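Lebrun House Guest Rooms — Frequently Asked Questions

Last updated July 24, 2020

Booking and arrival

How many rooms do you have?
There are seven guest rooms, four on the second floor and three in the annex across the yard. All of them have a private bathroom. The annex rooms are a little smaller and cost less.

What time can I check in?
Check-in is from 3 p.m. to 8 p.m. If you will be later than that, call the front desk by noon on the day you arrive and we will give you a code for the side door. Check-out is at 11 a.m.

Can I drop off my bags early?
Yes. There is a locked closet next to the front desk. Please put your name on anything you leave there.

How do I find you?
Come through Hustenov on the main road, pass the grain store, and take the second left. Some navigation systems send cars up the old quarry lane. The lane is closed at the top and it is hard to turn around. Use the Flurkier Street entrance.

Is there parking?
We have 19 spaces behind the house, free for guests. Trailers should go along the fence.

Rooms and bedding

What size are the beds?
Rooms 1 to 4 have one large bed. The annex rooms have two twins, which can be pushed together if you ask when you book. We don't have rollaway beds.

What is on the beds?
Cotton sheets, one blanket, and a bedspread. There are two pillows per person, and a spare blanket on the closet shelf. The pillows are polyester. We can also bring you a feather pillow, but we only own a few, so mention it ahead of time.

Do the rooms all look the same?
No. The house was furnished over many years and we have kept most of the older pieces, including the wooden headboards. Bedspreads vary too. Some are plain and some are striped, and they move between rooms when they go through the wash, so we can't promise the one you saw on the website.

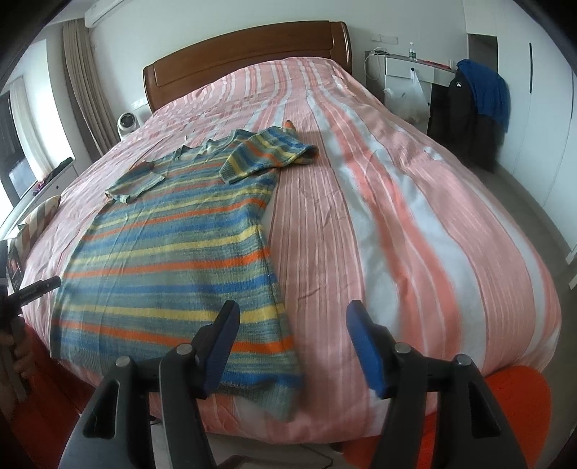

How often do you change the sheets?
Every third night, and always between guests. Towels are changed when you leave them in the tub. If you would like fresh sheets sooner, tell the desk before 10 a.m.

Is there somewhere to do laundry?
There is one washer and one dryer in the annex hallway, open from 8 a.m. to 9 p.m. Both are free. Detergent is on the shelf above. An iron and a board are in the same hallway — please bring them back when you are done.

I left some clothes behind. What should I do?
Email us with your room number and a short description. We keep clothing until the end of December of the same year and then donate it. We will mail it to you if you pay the postage. Chargers go in a box at the desk, and we don't mail those.

Meals

Is breakfast included?
Yes, from 7:30 to 9:30 a.m. It is bread, eggs, fruit, cereal, and coffee. Csenge Vörös runs the kitchen and needs a day's notice for gluten-free or dairy-free meals.

Can I cook in my room?
No. There is a kettle in each room, and the annex has a shared refrigerator and microwave.

Other questions

Do you take pets?
One dog per room, annex only. Dogs can't be left alone in the room and should stay off the bedspreads. We have no rooms for cats.

How far is the Rultden trail?
The lower trailhead is a 15-minute walk from our gate. The lookout at the top is at 1,971 feet, and most people take half a day to go up and back. Maps are at the desk.

What is your cancellation policy?
Cancel at least seven days ahead for a full refund. After that we keep the first night. If you need to change dates, write to Rosalie Zaugg at the front desk — date changes are free when we have a room open.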